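Subject: Re: [fruit-store] Keeping apples until spring without a cold room

Hello all,

Tobiloba Olatunji wrote:

> I have read the old messages about storing apples but most of them
> speak of cold rooms. I have only a brick shed on the north side of
> the house. Last year I put everything in deep boxes in November and
> by the new year more than half was brown inside. Is it the shed, the
> boxes or the apples? I would also like to know if I should wrap them
> in paper. My mother-in-law says yes, the man at the market says no.
>
> Tobiloba

I will try to answer, and please forgive my English, I learned it late and mostly from seed catalogues.

I have kept apples in a shed for 11 winters now, so I made most of the mistakes already. I think the shed is good. A brick wall to the north is better than what I have, mine is wood and the temperature goes up and down with every sunny day. The deep boxes are more suspicious to me. In a deep box the lowest apples carry the weight of all the others, they get bruised, and from a bruise the rot goes to the neighbour. I use flat trays, one layer only, and I leave a finger of space between the fruits if there is enough room.

But before the boxes I would ask which apples you stored. You did not write the name of the variety. If it is an early one, which is ready to eat from the tree in August, then no shed will help you. Early apples become soft in a few weeks. The late ones are hard and sour when you pick them and they need the time in store to become sweet. My neighbour was giving me his early red ones every year, very beautiful, and every year I tried to keep them, and every year I made them into sauce before Christmas.

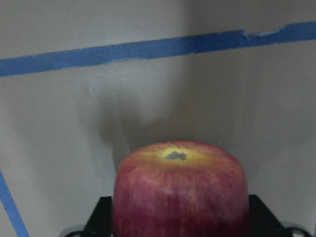 The brown colour inside is a different matter from rot which comes from outside. If the skin was whole and firm but the flesh was brown near the core, it can be that the fruit was picked too late, or that there was not enough fresh air. My first shed had no opening at all and the smell when I opened the door was strong like cider. I cut two holes in the wall, one low and one high, and put wire mesh on them against mice. After this it was much better. Please do not forget the mesh. I forgot it on the lower hole for one winter and I will not describe the result.

About picking: lift the apple in your palm and turn it a little. If it comes off easily with the stalk, it is ready. If you must pull, wait one more week. I do not store any fruit which has lost its stalk by tearing, because the small wound at the top is an open door. Those we eat first. Also I do not wash them and I do not polish them on my sleeve, although it is hard for me not to do this.

About the paper: your mother-in-law and the man at the market are both right, I think. Paper keeps a rotten apple from touching a good one, and it slows the shrivelling. But you cannot see what happens inside the paper, so you must open every one when you check. With 500 apples this is an evening of work. I wrap only the ones I want to eat last, in old newspaper without shiny pages, and the rest stay naked in the trays.

It helps very much to divide the shelves and keep the varieties apart, because they do not ripen together and an apple which is already ripe will hurry the others. Keep a small space for doubtful fruit too, with a bruise or a scab, and look there every three days.

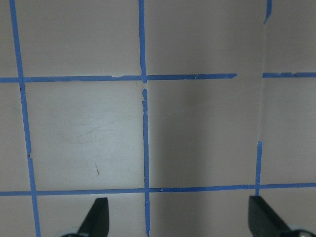 For the general check, once a week is enough until the new year and then twice a week. I take a torch and a bucket. Smell is the best guide, you will notice a bad one before you see it. Potatoes should not be in the same shed, the apples take an earthy taste from them and the potatoes start to sprout.

If your shed is very dry and the skins become wrinkled, put a bucket of water on the floor. If there is hard frost, cover the trays with an old blanket or with straw, but take it off again when the weather is mild.

Could you write which variety you have, and how the brown ones looked when you cut them? Was it in a ring, or only at the core? Somebody here with more knowledge than me can perhaps say more. I would also like to ask the list a question of my own: has anyone kept quinces in the same room as apples? I was told that the smell goes into everything, but I have only one shed and this year the quince tree has decided to be generous.

With kind greetings from a wet garden,
Marit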